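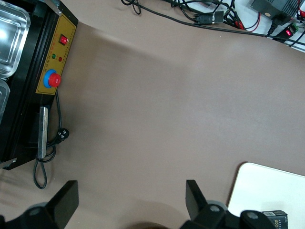

Jalasura Counter Service Set
Item no. 247
Sold by Grokden
Price: $567, shipping not included

The Jalasura set is a package of display pieces for a small snack counter, school store, or break room. It covers packaged food and bottled drinks. The pieces are sold together, and most of them can be reordered one at a time once you own the set. The table and the powered benchtop unit are sold separately.

What the set is for
Most buyers put it on one long table and keep it there. It suits items that come wrapped: crackers, cookies, snack packets, bottled soda, sandwiches. Loose food needs a liner in the baskets, and we do not supply liners.

Drinks rack
Clear acrylic, in tiers, so the back row of bottles stands higher than the front row. Single-serve soda bottles fit. Wipe it with a soft cloth and dish soap. Glass cleaner will cloud the acrylic over time.

Baskets
Round wicker baskets for packets and foil food containers, plus a white wire basket. The wicker can be dusted or wiped but should not be soaked. Please let it air dry before you stack it.

Trays
A white rectangular tray for bagged crackers and other flat packs, and a cream-colored tray with rounded corners for putting an order together. Hand wash both. 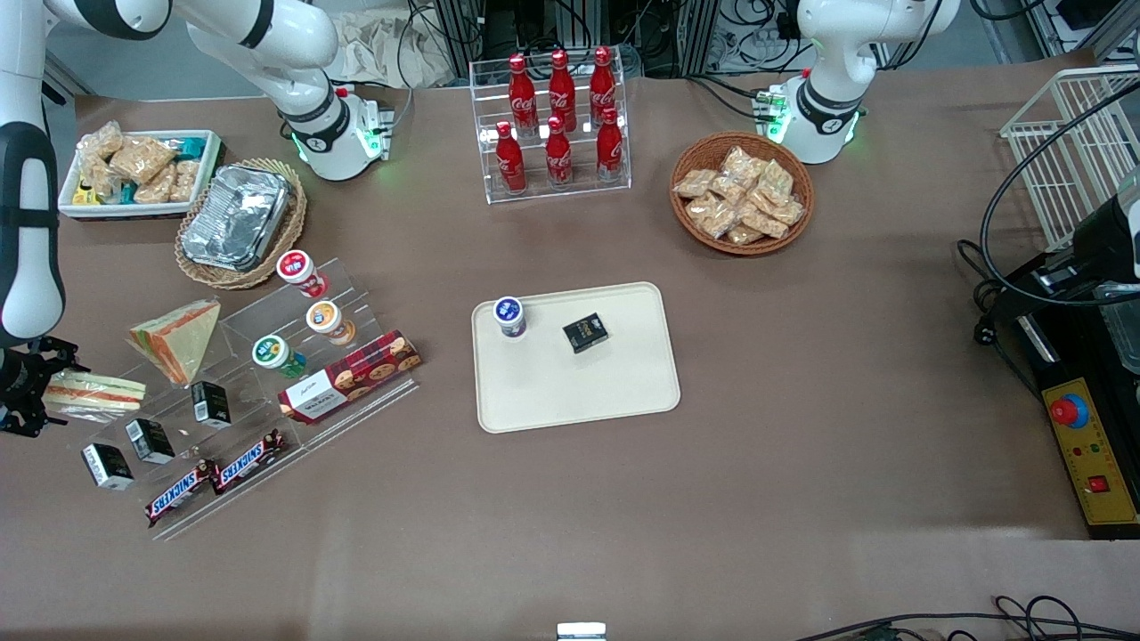 Using the set beside a powered unit
The black benchtop unit with the yellow control panel has its own item page. The panel carries a red rocker switch, indicator lights, and a red emergency stop button. Leave the side with the panel clear so the stop button can be reached from the front of the table. Keep wicker and food wrappers away from the machine, and run the cord where it will not catch on a basket.

Table size
Allow a table at least 70 inches long if the powered unit is going on it too. Without it, a shorter table will do, though the drinks rack should not sit right at the edge.

Delivery and returns
Orders leave our warehouse within 9 working days. The acrylic rack ships in its own carton and may arrive separately. Check it before signing. Returns need the original packing. Wicker that has held food cannot be returned.

Replacement parts
Tiers for the rack and single baskets come from Wojcik. Ask Debora Cocco at the parts desk and give the item number above. For school and office accounts, write to Ulises Escobar.

Related items
Jisto sandwich display
Brown tabletop mat, cut to length
Spare cream tray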